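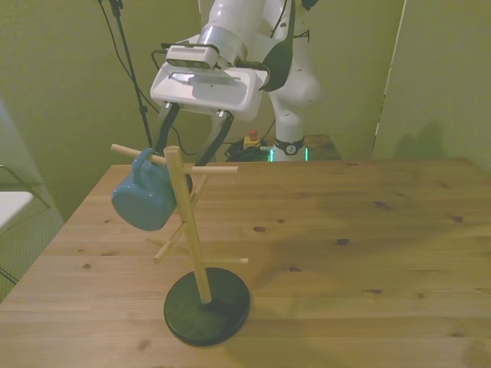
How does a school buy a robot arm?

Written by Wen-hsiung Yen for the young readers of Kusbridge Library, 13 Jul 2018

When you buy a bicycle, you look at the price and you ask: do I have enough money? With a robot arm it is more difficult. The arm is only one part of what you must pay for.

Let us think of a school which wants an arm to hang up mugs. First, the arm needs a hand. The hand is called a gripper, and very often it is sold separately. A gripper with two long fingers is good for holding the handle of a mug. For a football it would be a poor choice. So before you buy, you must know which things the robot will pick up.

Next, the arm needs a strong place to stand. It also needs a red stop button, on a box which people can reach quickly. If something goes wrong, a person presses it and the arm must stop. Please never save money on this button!

Many arms have a small camera near the hand. The camera helps the computer to find the mug. The camera costs money too, and so do the cables. People forget the cables every time.

Now the space. Reto Plattner plans robot rooms for schools in Escombe, and he begins with a tape measure. He puts tape on the floor to show how far the arm can reach. Then he adds 48 centimetres more on each side, so that people can walk past safely.

The last thing is time. In June one of his schools ordered an arm, and the delivery took 10 weeks. During the waiting, the teachers had lessons in how to use it. These lessons were also in the budget. A budget is a list of all the money you plan to spend.

Try it yourself

Choose a small job for a robot, for example putting pencils in a box. Write down everything the robot needs for this job. Ask an adult to help you find the prices, and add them together. Is the arm still the most expensive thing on your list?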